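Checklist de inspeção da célula de cablagem, Danmont
Data: 23 de julho de 2018
Feita por: Jingyi Duan
Acompanhou: Qianru Mao
Ordem de trabalho: 1643

Pessoal, segue a lista preenchida. Escrevi comentários em quase tudo (desculpem, sou assim) para quem pegar a célula depois de mim não ter que me telefonar. Tudo foi feito com a célula em modo manual, velocidade em 30 por cento.

1. Parada de emergência
OK. Apertei os dois botões, um de cada vez, e rearmei pelo painel. O da esquerda está mais duro que em março, mas aciona.

2. Etiquetas de aviso nos braços
OK. O triângulo amarelo continua legível. Se alguém for limpar, pano úmido e mais nada, por favor!

3. Mesa
OK. Os painéis brancos estão nivelados. Passei a unha na emenda e não senti degrau.

4. Cabos no chão
NÃO CONFORME. Já tinha anotado da outra vez e continua igual: cabo preto enrolado em cabo branco, a régua de tomadas no chão, e a gente passando ali ao lado. Quero canaleta e quero a régua presa na estrutura. Pedi à Lanying Dai, código 1384 no almoxarifado.

5. Peças de teste na posição
OK com ressalva. Placa na base branca à direita, chicote com o conector redondo à esquerda, na vertical da garra.

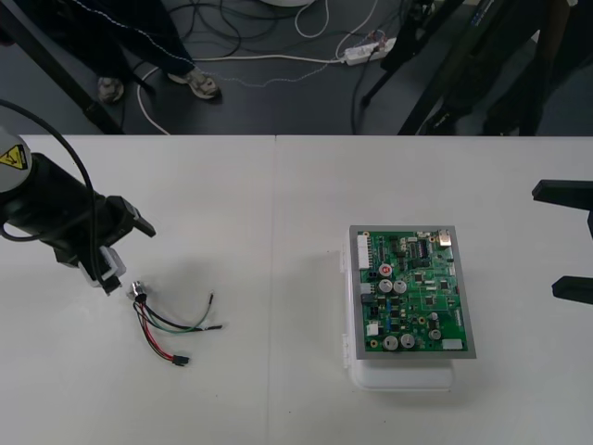
A ressalva é que a posição do chicote ainda é a olho. A Qiuyue Yu prometeu um gabarito impresso e eu vou cobrar, porque cada turno larga os fios virados para um lado e depois sou eu que fico reensinando ponto.

6. Dedos das garras
OK. Abri e fechei 13 vezes cada uma, sem travar. Dei um aperto leve num parafuso do suporte, marquei com caneta.

7. Cabo externo ao longo do braço
OK, mas fiquem de olho. A folga tem que dar para o punho girar até o limite sem esticar nada. Girei devagar para os dois lados e deu. Quem mudar a trajetória repete este item, sem discussão.

8. Flange e conector circular
PENDENTE. Conferir os furos dos quatro cantos, a fixação entre os trilhos pretos e a entrada dos fios no corpo do conector. O que me incomoda é o raio de curvatura: tem muito cabo entrando num lugar só. Também quero olhar o verde e amarelo com calma, com tudo desligado e a chave no meu bolso.

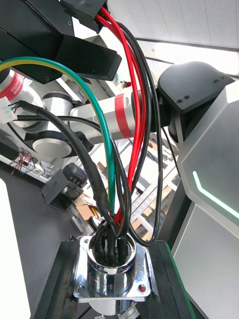
Item 8: conector circular na flange, com a entrada dos cabos.

9. Espiral de proteção
PENDENTE. O cabo preto grosso só tem espiral numa parte, embaixo. Prefiro que suba mais um palmo. A Trunora manda o rolo junto com o próximo pedido.

10. Cópia do programa
OK. Salvei no servidor e no cartão da gaveta.

Liberação: só em modo manual até fecharmos 4, 8 e 9. A Lanying Meng assina comigo quando a canaleta estiver no lugar.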